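작업 노트, 금요일

오전 내내 도마. 월요일에 끝났어야 할 도마인데 아직도 내 노트에 등장하고 있다. Skarnholm 건은 원래 이런 식이다.

어제 바른 오일은 표면만 보면 다 먹은 것 같은데, 손바닥으로 쓸어 보면 밝은 띠 쪽이 조금 더 꺼끌하다. 320방으로 한 번 더 밀고 싶은 마음을 참았다. 지난번에 참지 않았다가 띠하고 어두운 판 사이에 단이 생겨서 처음부터 다시 민 적이 있다. 그때 날린 오후가 아직도 아깝다.

홈 파기 메모. 트리머로 한 번에 끝까지 내려가지 말 것. 2회로 나눠서, 두 번째는 얕게. 모서리 돌 때 손이 느려지면 탄 자국이 남는다. 탄 자국은 사포를 손가락에 말아서 지우는데, 30분쯤은 가볍게 사라지고 지문도 같이 사라진다. 둥근 비트에 남아 있던 송진은 닦아 두었다. 누가 그대로 서랍에 넣었는지는 묻지 않겠다. 나였을 수도 있다.

나무 고르기. 짙은 쪽은 결이 곧아서 말을 잘 듣는다. 문제는 늘 예쁜 쪽이다. 물결무늬 도는 부분은 대패가 지나갈 때마다 뜯길 궁리를 한다. 변재를 잘라낼지 남길지를 두고 점심시간을 다 썼는데, 남기자는 쪽이 이겼다. 논거는 "그게 더 비싸 보인다"였다. 반박하지 못했다.

오일 비교 (Sesel, Lemma)
Sesel: 냄새가 순하고 색이 따뜻하게 올라온다. 마르는 데 한세월. 걸레는 펴서 말릴 것, 뭉쳐서 통에 던지지 말 것. 벽에도 써 붙여 놨는데 벽은 읽는 사람이 없다.
Lemma: 빨리 마른다. 대신 겹쳐 바른 자리가 얼룩처럼 보이고, 그걸 지우려면 결국 Sesel만큼 걸린다.
이번 건은 Sesel로 간다. 자투리에 둘 다 발라서 창가에 세워 뒀으니 다음 주에 색을 다시 볼 것.

작업장 습도계는 85를 가리키고 있다. 창문을 열면 내려갈 줄 알았는데 비가 온다. 습도계를 두드렸더니 그대로 85. 적어도 일관성은 있다. 이런 날 집성하면 나중에 배가 부르니까 Grutham 쪽 판재는 손대지 않는다. 비닐 벗기지 말고 졸대 끼운 채로 둘 것. 졸대 간격이 제멋대로라 다시 맞춰 놓았다.

클램프 4개가 또 안 보인다. 긴 것으로만. 짧은 것은 아무도 가져가지 않아서 해마다 불어나는 느낌이다.

손님용 안내문 초안을 고쳤다. 식기세척기 금지, 물에 담가 두기 금지, 씻고 나면 세워서 말리기. "금지"가 너무 많다는 지적이 있어서 "삼가 주세요"로 바꿨더니 이번에는 꼭 지킬 필요는 없어 보인다. 첫 줄만 금지로 되돌렸다. 관리용 오일을 작은 병에 담아 같이 보내자는 의견도 있었는데, 병뚜껑이 새지 않는 것을 찾을 때까지 보류. 지난번 택배 상자는 도마보다 상자가 오일을 더 많이 먹었다.

오후에 할 일
뒷면 오일 한 번 더, 마구리는 넉넉하게.
고무발은 달지 않기로. 양면을 다 쓰겠다고 한다.
홈 안쪽에 고인 오일은 면봉으로 닦기. 굳은 다음에 발견하면 욕이 나온다.
대리석에 올려놓고 흔들리는지 보기. 작업대는 평평하지 않으니 작업대에서 흔들리는 건 도마 탓이 아니다.
안내문 다시 출력. 프린터가 허락하면.

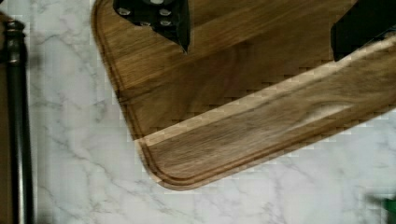
뒷면 오일까지 바르고 나면 주말 동안은 건드리지 않는다. 지나가다 한 번씩 만져 보고 싶은 사람은 자투리를 만질 것. 창가에 있다.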